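Vestard work table – Set-up guide
Section 4: Placing the table in a corner and laying out your mat 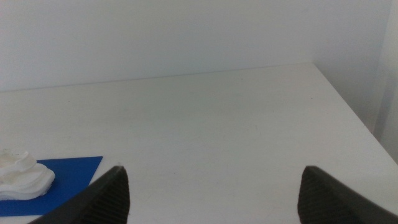
Fig. 4. White tabletop in its corner, with a blue sheet laid at an angle.

By this stage your table should be standing on its own feet with all the fixings tightened (see Section 3 if anything still wobbles). Take your time over this part. A table that is well placed is a pleasure to use for years, and an extra ten minutes now will save you a good deal of shuffling about later on.

4.1 Moving the table into position

1. Clear the floor and run a broom along the skirting. Even a small crumb of plaster under a foot will set the top rocking.
2. With a helper at the other end, lift the table and carry it to the corner. Please don't drag it.
3. Lower the back edge first, close to the wall, and then ease the table sideways until you are happy with the gap.
4. Stand back and look along the line where the top meets the wall. If the line looks crooked, nudge one end only.

Note: Very few walls are truly straight, especially in older houses, so a slight gap at one end is nothing to fret over. The filler strip (part 2211) will cover it neatly if it bothers you.

Caution: Keep your fingers out from between the table and the wall while it is being moved.

4.2 Preparing the top

1. Wipe the surface with a soft cloth, lukewarm water and a drop of washing-up liquid.
2. Dry it with a second cloth. Specks and smudges show up quite readily on a white top, so a look from a low angle is well worth while.
3. For anything stubborn, let the damp cloth rest on the mark for a minute or two and wipe again.

Caution: Do not use scouring powder, wire wool or neat bleach. They dull the matte finish and we have no way of putting it back.

4.3 Laying the mat

1. Unroll the mat and leave it flat overnight if the corners curl.
2. Place it on whichever side you work from. It may lie square or at a slant, whatever suits your arm – many people who sew or fold find a slant kinder to the wrist.
3. Keep soft, light things on the mat and leave the rest of the top free for whatever you are busy with.

Note: Lift the mat once a week and wipe underneath. Spare mats are listed as part 1323, and the corner pads as part 49.

If a part is missing or you are simply stuck, write to Edeltraud Schmieder in customer care and mention Section 4. She will be glad to help.

Continue with Section 5, Fitting the drawer.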